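Kapitel 2: Fasern und Gewebe im Haushalt

Von Solène Carré, Mai

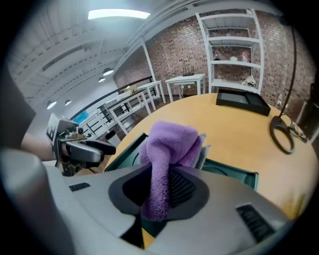
Abb. 2.1: Zusammengedrücktes Mikrofasertuch mit flauschiger Oberfläche.

Wer ein Hemd, ein Geschirrtuch und einen Wollpullover nebeneinanderlegt, hat drei Stoffe vor sich, die sich beim Waschen, Trocknen und Bügeln ganz verschieden verhalten. Das liegt zum einen an der Faser, zum anderen an der Art, wie die Fäden miteinander verbunden sind. Kapitel 1 hat die Geschichte der Textilherstellung bis zur mechanischen Spinnerei verfolgt. In diesem Kapitel geht es um das Material selbst.

2.1 Naturfasern und Chemiefasern

Textilfasern werden nach ihrer Herkunft eingeteilt. Naturfasern stammen von Pflanzen oder Tieren. Baumwolle, Leinen und Hanf bestehen überwiegend aus Zellulose, Wolle und Seide aus Eiweiß. Chemiefasern werden industriell erzeugt. Viskose geht auf Zellulose zurück, die meist aus Holz gewonnen wird. Polyester und Polyamid werden dagegen vollständig synthetisch hergestellt, in der Regel aus Erdöl.

Für den Gebrauch im Haushalt zählt vor allem, wie eine Faser mit Wasser umgeht. Baumwolle nimmt viel Feuchtigkeit auf und gibt sie langsam wieder ab. Sie verträgt hohe Waschtemperaturen, kann aber einlaufen. Wolle nimmt ebenfalls Feuchtigkeit auf, verfilzt jedoch, wenn Wärme, Nässe und Reibung zusammenkommen. Polyester nimmt kaum Wasser in die Faser auf und trocknet deshalb schnell.

2.2 Feinheit

Die Feinheit einer Faser wird als Masse pro Länge angegeben. Die gebräuchliche Einheit ist das Tex: Ein Tex entspricht einem Gramm auf 1000 Meter. Für sehr feine Fasern verwendet man das Dezitex, also ein Gramm auf 10 000 Meter. Von Mikrofasern spricht man, wenn die Einzelfaser feiner als ein Dezitex ist. Meist handelt es sich um Polyester, häufig gemischt mit Polyamid.

Ein Tuch aus so feinen Fasern hat eine sehr große Oberfläche. Das Wasser wird zwischen den Fasern festgehalten, auch wenn die einzelne Faser fast nichts aufnimmt. Weichspüler lagert sich auf den Fasern ab und verringert die Saugfähigkeit.

2.3 Vom Faden zur Fläche

Beim Weben kreuzen sich zwei Fadensysteme, Kette und Schuss, im rechten Winkel. Die einfachste Form ist die Leinwandbindung. Beim Stricken und Wirken entstehen Maschen, weshalb die Ware dehnbar ist. Vliesstoffe kommen ohne Garn aus, die Fasern werden verfestigt oder verklebt.

Das Flächengewicht wird in Gramm pro Quadratmeter angegeben. Ein Gewebe mit 200 g/m² eignet sich zum Beispiel für Arbeitshosen oder feste Schürzen.

Aufgabe für die Werkstatt: Legen Sie vier Stoffproben von 16 Zentimetern Kantenlänge bereit. Wiegen Sie jede Probe trocken, tauchen Sie sie zwei Minuten in Wasser, lassen Sie sie abtropfen und wiegen Sie erneut. Tragen Sie die Werte in eine Tabelle ein.

Kommentare

Plomel: In 2.2 bitte noch das Denier erwähnen. Bei Strumpfwaren steht fast immer das auf der Packung.

Hernden: Wir haben die Aufgabe mit Leinen, Baumwolle, Wolle und Polyester gemacht. Die Abtropfzeit sollte man vorgeben, sonst lassen sich die Werte schlecht vergleichen.

Bunting3452: Kommt Modal auch noch dran oder erst im nächsten Kapitel?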